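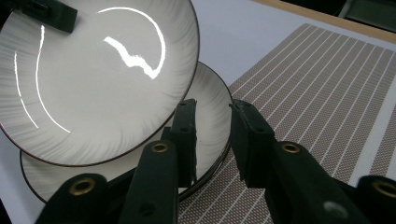
Off-white glazed plates with the thin brown rim

We use cookies to improve your visit. Accept all | Manage settings

I've had the Fludavwood dinner set for eight months now and I'm still pleased every time I lay the table! It's a set for four, bought from Lopes in Ondthorpe in January, and it gets used twice a day at our house. The glaze has come through the dishwasher without a mark, and the grey brushwork looks lovely under a plain tomato salad. Soup is fine too, if you don't overfill - the sides are quite low.

My old Omano plates were lighter, I'll admit, and a full stack of these takes some lifting. The mugs are a bit small for my morning tea as well. But the bowls are perfect for porridge, and I'm already saving for 2 more place settings before Christmas.

Valdir Barbosa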